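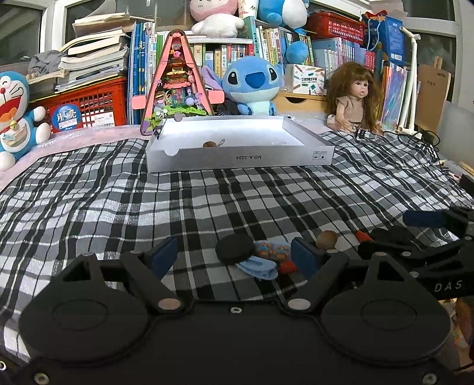
Sorting small items is slow work, according to the stock supervisor at Garimano, a toy reseller that handles mixed lots from house clearances. "The large pieces take a minute. The hair clips and nuts take the afternoon." She starts each lot on a flat surface with a cardboard tray; on the plaid bedspread, the white tray holds a brown nut and a thin loop of string, while a light blue hair clip and a small clear bag of colourful bits still lie in front of it. Plush toys and dolls go to the back until the tray is full.

Each tray is emptied into a Flurex box with 14 compartments. "We tried the Stakon version. The dividers moved." Anything edible is thrown away and entered on the sheet as waste.

The last lot came to 951 pieces and was logged under job 3005. Plush is checked at the seams, then bagged singly. Doll clothing stays on the doll. "If you take it off, you lose a shoe."

Lots are closed on Monday. Unmatched parts are kept until November.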